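Reading Galtville one page at a time

The Galtville newspaper index began as a drawer of handwritten cards and now covers 57 years of the town's weekly paper. In October the local history department finished checking the last of the cards against the original pages. The department's senior archivist spoke with the newsletter about what the index contains and how residents use it.

"Most people come in with a family question," the archivist said. "They have a grandmother who worked at the Proltelo mill and they want to know what year it closed. The index gives them a page number. After that they usually stay for the afternoon."

The paper was never indexed by its publisher. Library staff started the cards to answer telephone inquiries, and for many years each entry reflected whatever the person at the desk considered important. Floods and elections are well covered. School concerts, store openings and letters to the editor were often left out.

"There is a stretch of 33 issues with no cards at all except for the high school football scores," the archivist said. "We had to read those from the front page to the back."

Spelling has been the slowest part of the work. Bae Street appears in the paper under four spellings, and the department decided to keep all of them as cross-references. The archivist defended the decision. "If a reader copies a name from an old letter, the search should work with the name as they have it. We should not be correcting their relatives."

The bound volumes remain in the basement stacks, where 214 are shelved in date order. Of these, 44 have weak spines and may be viewed on microfilm only. Readers who need a page from one of them may ask the desk for a print. The former Flallico reading room is open for microfilm use until 4:30 p.m., and two of the readers have been fitted with new lamps.

Asked what comes next, the archivist mentioned the advertisements. "We have never indexed them, and they hold the prices, the addresses and the names of the shops. I would like to begin with the grocery pages. It will take a long time."
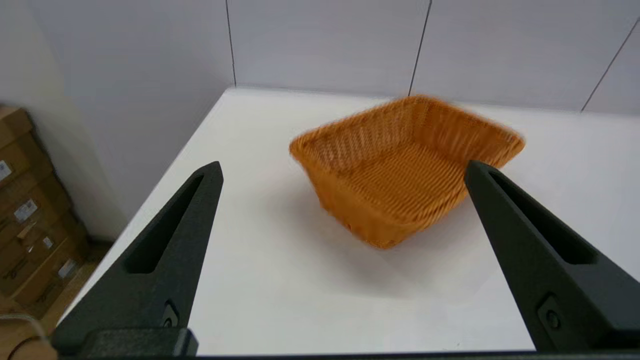 Local History Department, Galtville Public Library

Requests for index searches may be left at the second floor desk or sent by mail. Please include the surname, any other known spellings, and a range of years.

Comments (3)

millroad_reader: Found my parents' wedding notice this way. It was on the farm page.

Does the index include the Proltelo company bulletin, or only the weekly?

gv_west: Very glad the grocery ads are being considered. Please do the hardware store too.

Sign up for our monthly newsletter. You may unsubscribe at any time.

Related items
Using the microfilm readers
Street names of Galtville, old and new
How to donate letters and photographs
Reading room hours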